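3 实验平台与任务设计

3.1 课程背景

本研究依托一门面向本科三年级学生的机器人综合实践课展开。课程要求学生以小组为单位,在一个学期内完成一项双臂操作任务,包括平台搭建、示教数据采集、策略训练和现场评测四个环节。本文讨论的小组共有六名学生,课题为“平铺织物的双臂对折”,组内代号Briltoren。指导工作由Tamara Pavliuk与Weronika Sadowski承担,前者负责硬件与安全,后者负责数据规范和评测。

选择织物作为操作对象,主要有两点考虑。其一,织物形状随接触点变化,学生无法依靠预先写好的固定轨迹完成任务,必须处理初始位置和褶皱带来的差异。其二,织物成本低,失败后可以立即重新铺放,单次试验的间隔短,适合课时有限的教学安排。往届小组曾以插接和堆叠为题,多数时间花在夹具加工上,留给数据与策略分析的课时不足,本轮因此不再设置需要专用夹具的任务。

3.2 平台构成

两台机械臂相对安装在同一张木制工作台的左右两侧,各自固定在独立的底板上,底板下方为平行导轨,便于调整两臂间距。两臂工作空间在台面中部重叠,织物铺放于重叠区域内。控制程序由小组在课程提供的Basero框架上修改而成,两臂共用一个时钟,关节指令与图像按同一时间戳记录。

台面保留木材原色,未加铺衬垫。学生在方案讨论阶段提出过使用白色泡沫垫,理由是夹爪下压时更容易捏起布边。试用后发现,织物在泡沫垫上滑动不充分,对折后半段常被垫面拖住,于是恢复为裸露台面,改由夹爪的下压高度来解决抓取问题。下压高度在每次课前重新标定,标定值写入当日记录表的首行。

织物统一使用深色单色布。浅色布与木质台面的对比度不足,分割边缘时误差较大;带图案的布则会使部分学生在示教时不自觉地以图案为参照,给后续更换布料带来困难。

3.3 任务流程与初始状态

每次试验从铺放织物开始。操作员将布放到两臂之间,允许有小角度旋转和轻微褶皱,但四个角必须全部落在台面上。随后两臂分别移动至布的两个上角,闭合夹爪,同步抬起,向近侧移动,将上边缘与下边缘对齐后松开。图3给出了两侧夹爪到达上角位置时的情形,布面总体平展,右上部分留有一处柔和的隆起。

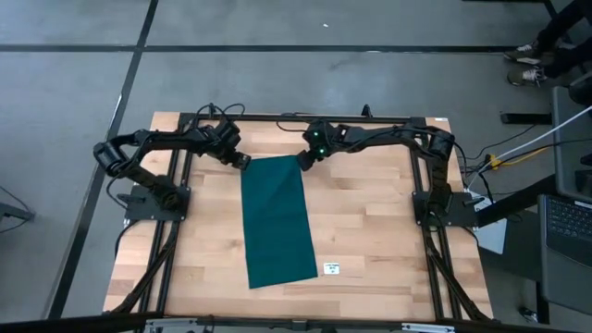 图3 双臂位于织物两个上角处的工作台布置。图片来源:课程项目组,摄于11/06/2025。

初始褶皱是否需要在抓取前消除,小组内部有过不同意见。一种做法是增加一个“抚平”动作,由单臂从布面中央向外侧推展;另一种做法是直接抓取,依靠抬起过程中的张力使褶皱自行展开。我们要求学生两种做法都采集数据,并在评测时分开统计。为避免界定不一,凡褶皱延伸至任一上角抓取点的,记为“角部褶皱”;其余记为“面内褶皱”。铺放后没有可辨褶皱的,记为“平整”。

旋转角度不作人为限定,但要求操作员在连续试验之间有意识地变换方向。早期采集的数据中,布的长边几乎总与台面侧边平行,用这批数据训练的策略在布面稍有偏转时便会抓空。发现这一问题后,采集说明中增加了一条:连续三次试验不得采用同一朝向。

3.4 示教数据采集

示教采用主从遥操作方式,由一名学生同时控制两臂,另一名学生负责铺布、计时和填写记录。两人每完成16次示教后交换角色。全组共采集有效示教196次,分布在五月和六月的课时内。示教中出现下列情况之一的,整条记录作废,不进入训练集:

(1)任一夹爪在闭合后未夹住布料;
(2)两臂抬起的时刻相差过大,布面明显倾斜;
(3)操作过程中有人手进入工作区;
(4)图像或关节数据出现丢帧。

第二类作废记录在初期占比最高。学生普遍习惯先确认一侧夹稳,再去处理另一侧,结果先完成的一侧已开始上抬。Pavliuk建议在两侧夹爪都闭合后口头报一次“起”,由记录员复核后再抬起。采用这一办法后,此类作废明显减少,但示教的平均时长略有增加。考虑到停顿也会被策略学习,后处理时将两侧闭合至抬起之间的静止段统一截短。

记录表由小组自行设计,包括操作员编号、褶皱类别、铺放朝向、是否重抓以及备注。备注栏不限格式,多数学生用来记录手感,例如“右侧夹得偏浅”“抬得太快,下边缘被带动”。这些文字没有直接进入训练,但在分析失败案例时多次用到。

3.5 策略训练与评测

策略模型采用课程统一提供的模仿学习基线,输入为图像与两臂关节角,输出为一小段未来动作序列。学生可以调整动作序列长度、图像裁剪范围和训练轮数,不允许更换网络主干。这一限制的目的在于让各小组把精力放在数据质量上,也便于不同小组之间比较。

评测在训练数据之外进行,共95次,由未参与该轮示教的学生铺布。成功的判定标准为:松开夹爪后,上下边缘的最大错位不超过布宽的十分之一,且布面没有二次折叠。判定由两名学生独立作出,意见不一时由Sadowski查看录像后裁定。允许策略在抓取阶段重试一次,重试后成功的单独标注,不与首次成功合并。

评测期间,控制程序不作任何修改,下压高度沿用当日标定值。若在评测过程中触发急停,该次按失败计,机械臂复位后继续下一次。

3.6 课堂组织与安全要求

平台通电后,台面两侧的机械臂活动范围内不得站人。操作席与工作台分开布置,遥操作人员坐于席上,铺布人员在机械臂回到待机位并口头确认后方可靠近。急停按钮由记录员负责,记录员离席时必须暂停试验。

课时结束前留出整理时间,由当日记录员检查线缆是否有拉扯或磨损,核对数据文件与记录表的条目是否一致,并将布料折好放回。线缆检查起初没有列入流程,后因一次腕部线缆松脱导致半节课的数据无法使用,才补写进操作说明。

小组周报以书面形式提交,内容限于一页,须写明本周新增的有效示教、作废原因以及下周拟改动的一项设置。每周只允许改动一项,以便在结果变化时追溯原因。各周周报与记录表一并归档,第4节对失败类型的归纳即以这两类材料为依据。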